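Emodau Marble-Pattern Bench Top
Sold by Jarthorpe Shop Furniture

Most bench tops come in gray, a color chosen by people who never have to look at it. The Emodau is black, with veins in white and a bit of pink or purple running all over it like a road map drawn on a bus. It will not make you tidier. It does make small silver parts easy to find, and we have sold more than 500 of them on that alone.

Thin metal rods and black elbow connectors, the sort that go into a small rod frame, can be laid out flat and fitted together right on the surface. 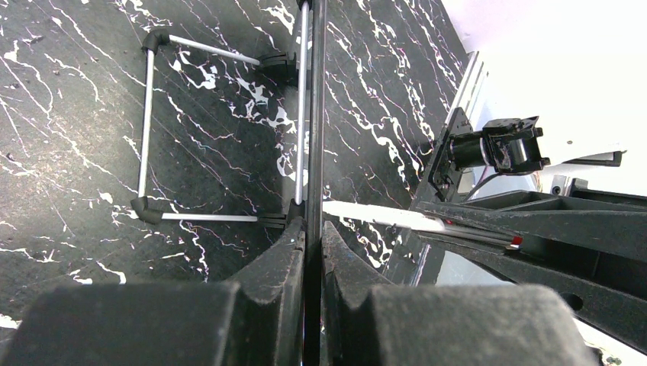
Will it scratch?
In time it will. Fine scratches get lost in the pattern from a few feet away, and a damp cloth takes care of dust.

The top can stand in the open or go inside the three-sided surround, sold separately as the Tiwari. The walls are pale gray-white and keep small parts from leaving by the back door. They also show scuffs, and Gifty Ackah in our shop suggests you make peace with that early. A thin metal strip finishes the far side where the top meets the back wall.
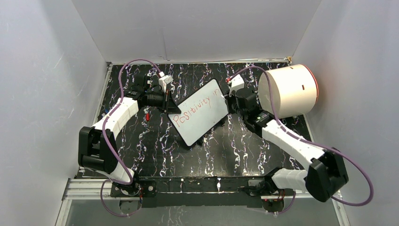
Ordering
Bench top: $433
Tiwari surround: $87
Allow 2 weeks for delivery. Bring a friend to help carry it — Dinesh Shukla did it alone once, in July, and still mentions it. Returns go to the Clillolitz depot, in the original carton please.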